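Lo que quedó en Drermont

Uno

Cogí el autobús de las 4 porque era el primero. No por otra cosa. Una bolsa, el abrigo de mi madre, el sobre con los 3,000 cosido en el forro. Cosido mal, se me clavaba la aguja que olvidé dentro. Todo el viaje hasta Drermont con la aguja en las costillas y yo sin moverme, por si el hombre de al lado se fijaba.

Le había dejado una nota a mi hermana. Cuatro líneas. Luego me arrepentí de la tercera, la que decía que no me buscara. Tarde ya.

Drermont olía a río. Llovía. La señora de la pensión me miró los zapatos antes que la cara y dijo que por semanas, por adelantado, y nada de visitas. Le dije que no conocía a nadie. Mejor, dijo ella.

La habitación daba a un patio. Una cama, una silla, una ventana que no cerraba del todo. Dormí vestida.

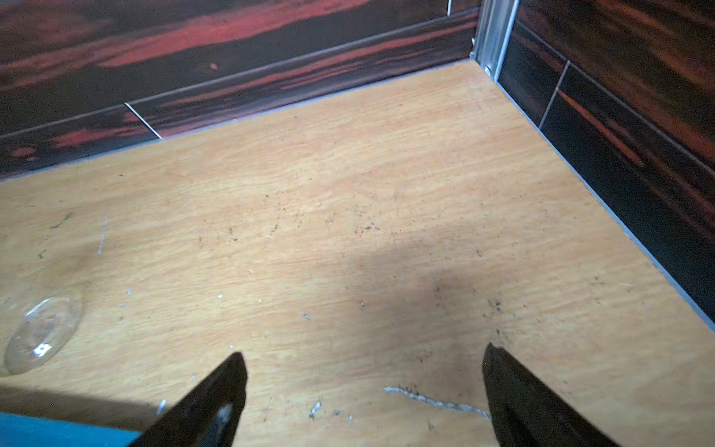 Por la mañana oí a alguien discutir por teléfono al otro lado del tabique. Un hombre. Hablaba en un idioma que no entendí y de vez en cuando metía una palabra que sí: factura, mañana, por favor. Por favor lo dijo muchas veces. Después silencio, y después un golpe seco, como si hubiera dado con la frente en la pared. Justo a la altura de mi almohada.

Golpeé yo también. Flojito. No sé por qué lo hice.

Tardó un rato. Y contestó.

Se llamaba Yavuz Gündoğdu y llevaba desde octubre en la pensión. Lo supe por el buzón, no por él. En la escalera nos cruzábamos y él bajaba la vista y yo también, dos idiotas, y por la noche los golpes. Uno, buenas noches. Dos, estás despierta. Tres no lo habíamos decidido todavía.

Encontré trabajo en Ogbonna, el restaurante de la esquina, fregando. El dueño no pidió papeles ni apellido. Le dije que me llamaba Irene, que es como se llama mi hermana. Me salió sola. Y toda la noche oyéndolo, Irene los platos, Irene la puerta, Irene qué te pasa.

Nada. No me pasa nada.

Dos

La carta llegó de Stulstead. Sin remite, pero yo conozco esa letra, las erres como anzuelos. No la abrí. La metí debajo del colchón y dormí encima 10 noches. A la siguiente di dos golpes en la pared, y antes de que contestara estaba ya en el pasillo, descalza, con el sobre en la mano.

Abrió él. Pelo revuelto, jersey del revés.

—Léemela —le dije—. Yo no puedo.

—Leo despacio en español.

—Mejor.

Se sentó en el suelo, yo en el umbral, por lo de las visitas. Leía como quien cruza un río por las piedras. Mi hermana decía que habían vendido la casa. Que el perro estaba bien. Que el dinero no le importaba, que papá no habia preguntado por él ni una vez, que preguntaba por mí. Que del accidente no tenía la culpa nadie, o la teníamos las dos, que ella también se había dormido en el coche.

Eso yo no lo sabía.

—¿Sigo? —dijo Yavuz.

Le dije que no. Luego que sí. Luego me tapé la cara con la manga y siguió sin preguntar, hasta la firma, hasta la posdata, que hablaba de unas botas mías que le quedaban grandes.
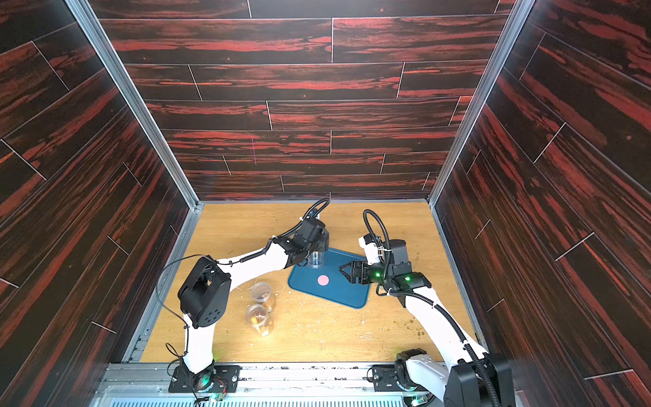 Paredes de madera oscura y migas por el suelo.

Él tenía que irse también. Me lo contó esa misma noche, doblando la carta por donde venía doblada. Un primo en Grusotitz, un taller, una cama. Salía a final de mes. Lo dijo mirando la carta, como si lo leyera allí.

—Qué bien —dije yo.

—Sí. Está bien.

Me fui a mi cuarto. Me tumbé. Un golpe. No contesté. Otro, más tarde. Tampoco. Oí cómo se daba la vuelta en la cama, y los muelles, y la tos, y me quedé con la mano abierta contra el papel pintado hasta que se me durmió el brazo.

En Ogbonna rompí 20 platos en una semana. El dueño los apuntaba en una libreta. No me gritó, que casi hubiera sido mejor.
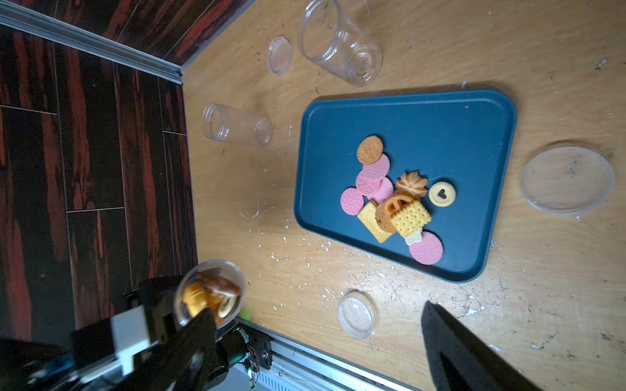
Tres

La última noche descosí el forro. La aguja seguía ahí, claro. Conté el dinero encima de la manta, lo volví a contar, escribí las señas de Stulstead en un sobre nuevo. Metí todo menos lo del billete. Un billete. No sabía a dónde, todavía.

El autobús a Grusotitz salía de madrugada. Le oí cerrar la maleta. Le oí abrirla otra vez, se le olvidaba siempre algo, le pasaba hasta con las llaves. Pasos. La puerta. Los pasos parados delante de la mía, que es un ruido tambien, el de alguien que no llama.

Di tres golpes. En la pared, por costumbre, la pared de un cuarto ya vacío.

—Eso qué quiere decir —preguntó desde el pasillo, muy bajo.

—Espera —le dije—. Quiere decir espera.

Y me puse a buscar los zapatos.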